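# Stop Grooming the Nammont Seep

The trail plan for the Nammont hot seep, circulated in August, proposes a stone basin, a gravel loop, and a handrail on the downhill side. I think the basin should be dropped and the other two kept. The argument for it rests on a mistaken idea of how the seep works.

Water at Nammont does not come out of one hole. It comes out along a fracture in the limestone, at a dozen or more points that shift during the year. In a dry spell the upper ones quit and the lower ones carry the flow. After snowmelt the upper ones start again. A basin has to be set below one outlet, and whichever outlet is chosen will be the wrong one for part of the year. The plan shows it under the widest of the current openings. In two photographs from older trail guides, that opening is bare rock.

There is a local precedent. At Wumbei, a similar seep was collected behind a low wall in order to give visitors a pool. The wall raised the water level enough to put back pressure on the outlets, and the water found an easier path under the trail. The pool is now a shallow puddle with algae on it, and the trail has been rebuilt 2 times. Chantelle Msimang, who walked the site before and after, measured the outflow at the wall and got less than half of what had crossed the same ledge.

Supporters of the basin make one fair point. Visitors want to touch the water, and without a designated place they climb the ledge to do it. The ledge carries a crust of travertine that breaks under a boot. Tshepo Mkhize's survey found 66 broken patches along the upper ledge, nearly all of them beside the footpath. That is real damage and it should be stopped. A handrail stops most of it. A flat stepping area at the foot of the slope, where the runoff already spreads over gravel, takes care of the rest. The water there is cooler, but it is the same water. 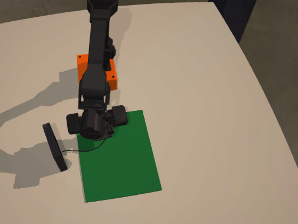
The cost comparison in the plan also needs work. It prices the basin as a single item and leaves out cleaning. Mineral water at this hardness will coat stone and clog any drain smaller than a hand. Someone has to chip it out. Bo-ram Jin's estimate for the Vumeck springs, which have similar chemistry, was 50 hours of labor a year for one basin. The Nammont plan has no line for it.

I would also ask for a year of flow readings before any stone is set. The current record is 261 readings, all taken at the lowest outlet, and nearly all in summer. They say very little about the fracture as a whole. Four cheap gauges, spaced along the ledge and read monthly, would show which outlets are active and when. If the widest opening runs through the winter, I will withdraw the objection about placement. The objection about back pressure would still stand, and the Wumbei wall is there for anyone who wants to look at it.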